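Sithole Shared Workshop
Equipment Planning Group
Minutes of the spring budget meeting

Present: the chair, the bench lead, the purchasing lead, two members from the arm team, one member from the kitchen pilot, and the minute-taker, who was again the last to sit down. Apologies from the electrical bench.

1. Minutes of the last meeting

Accepted with one correction. The previous minutes recorded that the group had "agreed to buy the second arm." The group had agreed to discuss buying the second arm. The chair asked that the difference be noted, and it has been.

2. Matters arising

The compressor has been serviced. The label printer has not been found. The purchasing lead proposed taking it off the inventory and was asked to give it until October, on the grounds that it has been gone before and come back.

3. Where the money stands

There is 4,000 dollars in the equipment line for the rest of the year. The bench lead asked if that included the money put aside for replacement finger pads. It does. The bench lead asked if it had always included that. It has, and the purchasing lead offered to send the spreadsheet a third time.

4. Second arm

The arm team would like a second arm from Grurna, the same model as the first, so that two people can collect sorting runs at once. The quote covers the arm and the controller. It leaves out the mount, the wrist camera, the cables and shipping, all of which the arm team described as small. The purchasing lead read the small things aloud. There was a silence, and then a question about whether the mount could be made in the shop.

The bench lead thinks it could, given the plate and a free afternoon. The chair recalled the last mount made in the shop and asked for a drawing first this time.

A used arm from Naston was raised as the cheaper route. It comes with no warranty and with a gripper that doesn't take our pads. One member of the arm team felt strongly that two different grippers would make the data useless. The other felt that two different grippers would make it better. They were invited to settle this outside the meeting and report back with one opinion.

5. Flatware and containers for the sorting task

The kitchen pilot reported that the table task is going ahead with mixed sets: gold, silver and several kinds of blue. The wrist view below was passed around to help the group understand why a cutlery budget keeps appearing on an agenda about robots. 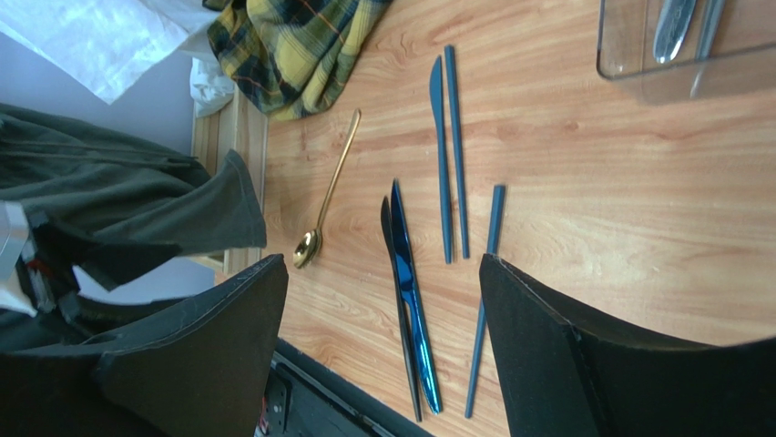
Cillesel Annex, 22/05/2025

The group looked at it for longer than planned. The chair asked why two of the knives were lying partly on top of each other, and the kitchen pilot explained that overlapping pieces are the hard part of the task and that a tidy table teaches the arm very little. The chair said there was a table at home that could teach it a great deal.

The purchasing lead wanted to know if the glossy dark blue knives and the matte teal-blue pieces were really separate purchases. They were. Shiny handles throw highlights back at the camera, as the gold teaspoon also does, and the pilot wants both finishes in every batch. The chopsticks were described as good value, being long and thin and awkward to pick up off wood.

A discussion followed on the clear plastic container. The pilot would like more of them, in more than one size. The bench lead argued for opaque bins, which are cheaper and which the shop already owns in quantity. The pilot said that a camera finds a clear wall difficult, and difficulty was what they were paying for. The bench lead said that this was a strange way to run a budget but withdrew the objection.

Agreed: up to 30 more pieces of flatware, from at least two sets, and a small number of clear containers. The purchasing lead asked that receipts say what was bought. "Misc. forks" is not enough, particularly when there were no forks.

6. Finger pads

Pads wear out faster than anyone budgeted for. The arm team has been replacing them when they look bad, and the purchasing lead has been hearing about it when the box is empty. A pack of 13 was proposed as a standing order. It was asked why the supplier sells them in 13s. No one knew, and the question was allowed to drop.

Agreed: one pack now, with a second when the first is half gone. The arm team will write the date on the lid each time a pair is changed. The pen will be tied to the box.

7. Bench space

If the second arm is approved it will need a table. The bench lead pointed out that we have tables but not floor, and that the only clear stretch of floor is the one people walk through to reach the sink. Moving the drill press was suggested. Moving the drill press has been suggested at every meeting in living memory, and the bench lead gave the usual answer.

The arm team will measure the annex properly, including reach on both sides, and mark it out in tape. Members are asked to leave the tape alone until the next meeting — even if it seems to be in the way, which it will be.

8. Decisions and actions

Second arm: deferred. Purchasing lead to get a full price from Grurna with every small thing included, and a price from Naston for comparison.
Mount: bench lead to produce a drawing.
Grippers: arm team to return with one opinion.
Flatware and containers: approved as above, kitchen pilot to buy.
Finger pads: approved, purchasing lead to order.
Floor plan: arm team to measure and tape.
Label printer: everyone to look.

9. Any other business

The electrical bench had asked in writing whether the 4,000 could also cover a new oscilloscope. It could, if nothing else were bought. The chair will reply, kindly.

A member asked if the gold flatware could be borrowed for a dinner. The kitchen pilot said no. The member asked if this could be left out of the minutes.

The next meeting will be called once both quotes are in. The meeting closed slightly late, when the heating went off.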